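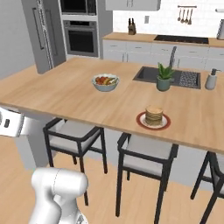

No. 132, page 2

Magazine > Opinion > Screen and Stage

News Opinion Interviews Letters

Reading time: 2 minutes

Let the actors be ill in private

By Yeshi Ambaye

When Ataahua Brunton left the series Fairweather in November, her agency sent a statement of two lines. She was unwell, it said, and she asked for quiet. By the evening I had counted 400 comments under the news, and almost all of them wanted to know the name of the illness.

I understand this wish. I watched her every week for years, and a face that comes so often into your living room begins to feel like a cousin. But she has never met us. We paid for a story and we received it.

Rorkmont, the company that makes the series, behaved badly in my opinion. Its producer told a radio programme that "fans deserve the full picture". Why do they deserve it? A baker with a bad back does not explain his X-rays to the people in the queue.

Some readers will say that famous people help others when they speak openly. I agree, and I am grateful to those who do it. It must be their own decision, made when they are strong enough, and a producer should not make it for them.

I will watch the new season of Fairweather without her. I hope she is resting, and I do not need to know from what.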